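March, after lunch

Spent the whole morning on the Toprak memoir and I'm only now getting to my notes. For anyone picking this up: it's the family papers edition, the one where the former mayor's daughter writes about growing up in the house on Cullex Street and what her father's gambling did to everybody. Great material, messy box!

Ilgın Güler scanned 277 more letters yesterday, which brings us to 1,318 in the index. I checked a handful against the typed chapters and found two places where the book has the wrong year for the move (chapter 4 says it was before the election, but the letters put it well after). I left both alone and flagged them – that's for the author to settle, and she may just remember it differently from her brother.

The Nimik search tool is being a pain again. It reads the mother's handwriting fine and then falls apart on the father's, so "debt" comes out as "debut" over and over. I started a list of bad words to swap by hand. It's in the shared folder under Jelesent, next to the old permissions list, please add to it!
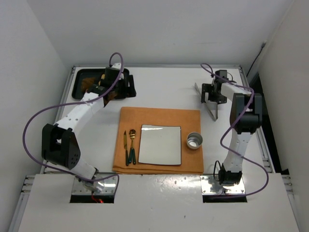 Anyway, the brother. He called at 11:20 and talked for ages, very friendly, and he doesn't want the hospital letters quoted in full. Short bits are okay with him, I think, but I want that in writing before we touch chapter 9. I told him he'd see the pages first. He also says there's a diary from the campaign summer, with an aunt, which would be wonderful if it's real.

Still to do: send him those pages, ask the aunt about the diary (gently), rescan letter 600 – the bottom fold is hiding a line and I'm fairly sure it's the one about the loan. Ilgın has the key to the cabinet until tomorrow.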